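Zanele Shezi gets excited about fans. Ask her about the Skevar, the small desktop board her team at Woresano has been tuning since last spring, and she goes straight past the benchmark charts to the noise it makes, or doesn't.

"I had it compiling all night next to my bed," she says, laughing. "I slept! With the old board I'd have been on the couch by midnight."

The old board was the Mkhize, which pulled 200 watts flat out. The Skevar stops at 110 in the same case, with 6 cores running, and she still sounds thrilled when she says it.
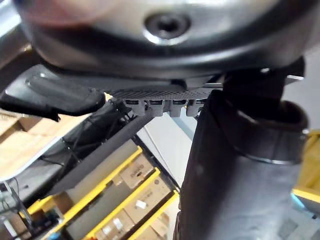
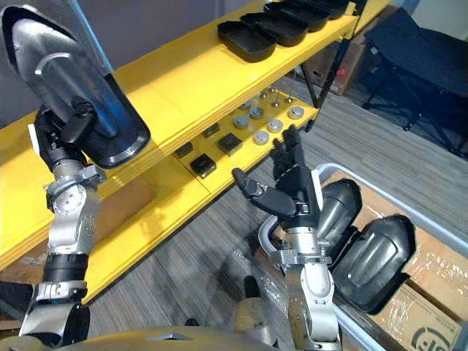

Silver housings and black gripping parts, seen from two cameras.

Most of the savings came from the idle states, she explains. Her group went through 2194 lines of power tables by hand, and she loved it (mostly). "You change one value and the whole thing just settles down. I called my sister about it. She was very polite."

Is it faster? In games, barely. In Kurkurico, the rendering test she trusts most, it finishes ahead of the Mkhize every time, and she'd rather talk about that one anyway.

A firmware update is due in March, with a fix for slow wake from sleep. "That bug has been driving me crazy," she says, "and I can't wait for people to try it."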